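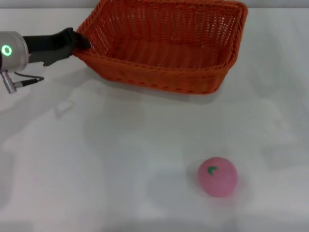 An orange wicker basket, with a small pink ball on the table some way off from it.

ONE BASKET TO END THE MESS? BODSIDE PARENTS ARE ASKED TO PAY £38 TO FIND OUT

Storage firm Mivine says its Hapeta plan will get toys off the floor for good, but the evidence is thin

Families in Bodside are being offered a new answer to the old problem of toys on the carpet, and it is a basket.

Mivine, which sells storage goods from its shop in the Nendow centre, launched its Hapeta tidying plan in June with posters in the windows and a stand near the main doors. For £38, buyers get two woven baskets, a set of blank labels and a booklet setting out what the firm calls a "calmer way to put things away". The baskets are deep and rectangular, with sides that slope outwards and an open weave near the top. They come in one colour, a strong orange-red.

The idea is simple enough. Each evening, anything small that has been left out on a table or the floor goes into the basket: balls, blocks, dolls' shoes, the odd sock. Nothing is sorted. After three weeks, the booklet says, children will be doing this without being asked.

It is a bold claim, and Mivine does not offer much to back it up. The booklet refers to "home trials" but gives no details of how many homes took part, how old the children were or what was being measured. When this site asked for the results, the firm replied that they were "for internal use" and that feedback had been "overwhelmingly warm". It would not say whether any of the families in the trials had paid for their baskets.

There is also the matter of what the money buys. Take away the booklet and the labels and you are left with a pair of baskets, and similar ones can be found on the market stalls outside the Nendow centre for a good deal less. Mivine says its own are "chosen for the plan" and points to the wide opening, which lets a child drop a toy in from above without aiming very well. Most baskets have a wide opening.

The open weave is another selling point. According to the booklet, children are more likely to use a container if they can see a hint of what is inside. That may be so. The gaps are small, though, and a parent hunting for one missing jigsaw piece at bedtime will still have to tip the whole lot out.

And that is where the plan looks weakest. Throwing everything into one place clears a table quickly, as anyone who has had visitors at short notice will know. It does not do much for the next morning, when the pieces of several different games have to be picked apart again. The booklet deals with this in a single paragraph, which advises parents to hold a "gentle reset" once a month. In other words, they should sort it all out themselves.

Shoppers at the stand last week were split. One mother of twins said she had bought the set because she was "willing to try anything" and liked the colour. A grandfather looking through the booklet put it back on the pile and said he already had a cardboard box that did the job. Another customer wanted to know if she could buy just one basket and skip the rest. She was told she could not.

Mivine rejects the suggestion that it is charging for common sense. In a written reply it said the plan was "about habit, and habits need support", and that the price took in access to a set of online tips. Those tips were not yet available when we checked. The firm said they would be added "over the summer".

Buyers who are not happy can return the set, but the terms are worth reading before anyone hands over their money. The baskets must be unmarked and the labels unused, and the refund window is shorter than the period the plan is meant to take. A household that follows the booklet to the letter will be too late to send it back by the time it knows if the thing has worked. Asked about this, Mivine said it was "looking at the wording".

None of this means the baskets are poor. The pair on show at the stand seemed well made, and a deep container within easy reach of a child is a handy thing to have in a living room. Whether it changes how that child behaves is another question, and so far the only people saying yes are the ones selling it.

The Hapeta stand will stay at the Nendow centre until the end of the school holidays. Mivine said it had no plans to lower the price.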